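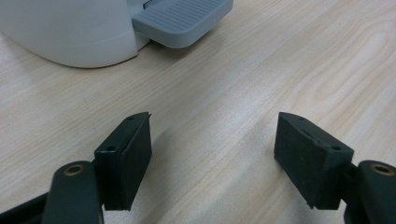
The Hand You Hold

By ten in the morning at Grirken the coffee has gone around twice and Şengül Gezer has her sleeves pushed up past the elbow, the way she did for all the years she spent on the returns line. She no longer works the returns line, or not most days. She stands at a table with a gripper in her hand, opening and closing its two dark fingers around the ordinary things that people buy and send back, so that a machine further down the building can learn to do the same.

Grirken takes in household goods that customers have changed their minds about, checks them over, wipes them down, and sends them out again in fresh boxes. It is slow, fiddly work, and for a long time it was done entirely by people, 92 of them at the busiest point of the year. Then last August the company brought in an arm it calls Zorko (the name came out of a hat, and there was some grumbling about the hat), and with it a new kind of job that had to be explained several times before anyone wanted it.

"I thought they were asking me to train the thing that would send me home," Gezer told me, and she laughed, but she was plainly not laughing when she first heard about it. "My daughter said, Mom, don't you show it anything good."

She did show it, in the end, and she turned out to be very particular about how. Each task is done over and over by hand, 200 times before anyone moves on to the next one, with small changes each time. The item gets turned a little. The approach comes from the left, or from higher up, or a touch too fast and then corrected, for a machine has to see corrections too. A smooth, curved piece of plastic that any of us would pick up without a thought can take a whole morning.

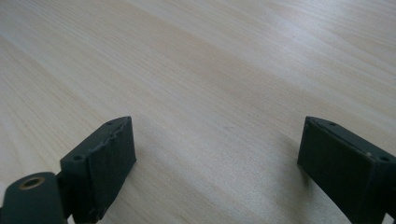
What surprised the people running the program was how much of the old job came along into the new one. Brock Campbell, the floor manager, is a big, soft-spoken man who will walk you the length of the building to show you a shelf he likes, and he admits he had planned to hire students for the gripper tables. They were quick and they were cheerful, but they handled everything the same way. The people from returns knew which lids pop off and which hinges will pinch you, and they slowed down in the right places without being told.

So the tables went to the line workers, 10 of them to start with, on their old pay and then, after a rather long spring of meetings, on somewhat better pay. Yavuz Tekin did a good deal of the talking in those meetings. He had been a steward at a furniture plant before this, and he had watched a line there get automated in one summer with hardly a word to the people standing at it. What he wanted at Grirken was fairly plain. He wanted it in writing that nobody at the tables would be timed against anybody else, and that anyone who hated the work could go back to their old station. Two people have done so. One of them missed having a radio close by, and I have to say I sympathized.

Not everyone is at ease with the way things have gone, and I'd be giving you a rosy picture if I left that out. Mizanur Abeysekara still works the line, by choice, and he has noticed that when somebody retires now the spot tends to stay open for a while, and then a while longer. He isn't angry with the people at the tables, whom he eats lunch with, but he would like the company to say out loud how many of those spots it means to fill. Campbell, when I put this to him, said it was a fair question and that he didn't have a number yet.

There is the matter of the body, too. Lifting is down, and so are sore backs, but holding a tool at a steady height for hours finds muscles that boxes never bothered. Liên Thân, who looks after the training schedule, now swaps people between tables and packing before lunch and again in the middle of the afternoon. She tried the gripper herself for a full shift before she drew up the rota, and she could barely open a jar that evening.

I asked Gezer whether she ever goes down the building to watch Zorko at work. She does, usually at the end of her shift with her coat already on. She likes to see it reach for something and hesitate. "It comes in a little low, like me," she said. "My supervisor used to tell me off for that." Then she had a bus to catch, and she went out by the side door, still telling me over her shoulder about the lids.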